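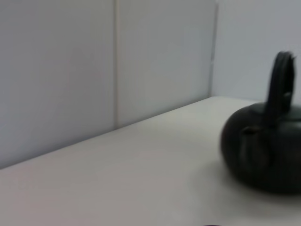 Re: Wrist camera on the Nomik gripper

> We're getting soft pictures whenever the arm is moving. Is it
> the camera or the controller? Bretstead see the same thing.

Exposure, I think. Ours was on auto and the Rangel controller doesn't touch it. I fixed it by hand and ran 176 approaches to the black kettle at each setting. With the arm at 200 mm/s the handle still blurs a bit. At 45 mm/s I'd call it fine.

The Flurketard fingers are shorter and stay further out of view, but I haven't tried them on an arched handle yet. Will post the settings file tonight.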